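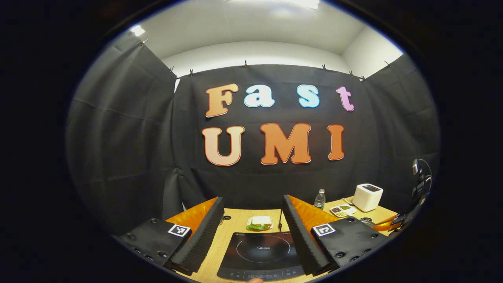
*Big cut-out letters on black cloth, black curtains either side*

**Black cloth or light cloth for a craft fair booth?**

**mudpie_glazes**
Okay, I got into the Westgate fall market (October, indoors, yay!) and I'm stuck on my backdrop. I sell mugs and small bowls, mostly dark green and brown. I love how bright lettering looks on black, it really jumps. But my partner thinks a black booth is going to feel like a cave. I have 700 dollars for the whole setup and I'd like most of it to go to shelves. What do you all use?

**tallowandtwine**
Black, all day long. I've done the Narholm show three years running with black curtains on the back and both sides, and my candles look great against it. It also hides whatever junk your neighbor stacked behind you.

**kettle_moth**
Gotta disagree. Candles are pale! Dark brown mugs on black are going to vanish from ten feet away. I had black for one season, switched to oatmeal linen, and people started walking in instead of just slowing down. Also black shows every single crease and every bit of lint. I spent that season with a lint roller in my apron.

**tallowandtwine**
> black shows every single crease

Cheap black does. Get the heavier stuff and roll it on a tube, don't fold it. My Hadgu panels have been in and out of the van all summer and they still look fine.

**mudpie_glazes**
Ugh, the vanishing mugs thing is a good point. Would lights fix it? Market gives us an outlet.

**kettle_moth**
Lights help, but then you're buying lights. My whole setup came to 672 with shelves, linen and a sign, and that was me being careful.

**panhandle_prints**
Can't you split it? Black at the back where the sign goes, light wood shelves in front, and put a strip of pale fabric right behind the pots. That's what I do with my prints. On the letters: go bigger than feels sane, and give them an outline if they're a darker color. I pin mine, because tape let go of the cloth halfway through a show and I lost my P.

**tallowandtwine**
Pins, yes. Start from the middle letter and work out or you'll run out of room on the right. Ask me how I know.

**mudpie_glazes**
I like the split idea a lot. Does anybody know if the Hatar shelves fold flat? I have a hatchback and it's already full of mugs.

**panhandle_prints**
The 3-shelf one does. The tall one doesn't, I measured it in the store.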